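Kurex 18 portable screening kit: what you get and how we rent it out
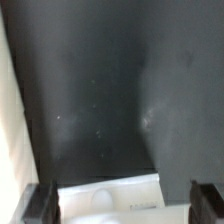 Dollidham Film Society – Equipment Desk

Hi, I'm Sipho Rampersad and I look after the society's projection gear. If you've ever wanted to put a movie on in a school gym, a backyard or the room behind a bakery (we've done that one, and it smelled amazing), the Kurex is the kit I'd point you to first. I've been setting it up for our own neighborhood nights long enough to have strong feelings about it, so bear with me.

The kit is a projector, a folding screen, 2 speakers on stands and a padded case for the cables. It all fits in the back of a regular hatchback with the seats down. The screen is the part people worry about, and I get it, because the legs look like a puzzle the first time. Lay the whole thing flat on the floor, snap the corners open, and only then put the legs on. Try it standing up and you'll be there all night!

Picture quality is really good for a kit of this size. We ran a restored print transfer of an old Pangaribuan studio musical on it last season, all reds and golds and big hats, and I had people asking me afterward which theater we'd borrowed the projector from. It does want a dark room. Outdoors, wait until the sun is properly gone, and start with a short or two while the sky finishes up. I wouldn't bother with it in a room with big windows in the afternoon.

Sound is fine for dialogue and a bit thin for anything with explosions. If you're planning a war epic, ask me about adding the bass speaker, which lives in its own box and weighs more than you'd think.

What plugs in: laptops and disc players both work with the cable in the case. Phones are hit and miss – bring a laptop as a backup, please. The player reads discs from most regions, so imported titles are usually okay, but test yours before you hang up a poster.

The thing I get the most mail about is subtitles. The Gradelero player we pack with the kit lets you move them up the screen a little, and you'll want to do that if your front row is sitting on chairs and your back row is too. It's in the menu under Display. White text on snow is still white text on snow, sorry, can't fix that.

Renting it

Members can take the kit for one night or a whole weekend. Pick it up from the equipment desk, and give yourself time for me to walk you through it once. The deposit comes back when the kit does. Please coil the cables loosely and don't wrap them around your elbow (I can tell). If the lamp warning comes on, finish your movie, let the fan run down and then tell me.

You'll also need permission to show whatever you're showing. Owning the disc doesn't cover a public screening, even a free one. I can tell you where to write for the usual distributors, but you have to do the asking, and some of them are slow, so start early.

The item number for the booking form is 711. If you want the bass speaker as well, write that in the notes box, as the form has no line for it yet.

Page updated August 22, 2019. September weekends are filling up already, so get your form in if you've got your heart set on one of the last outdoor nights.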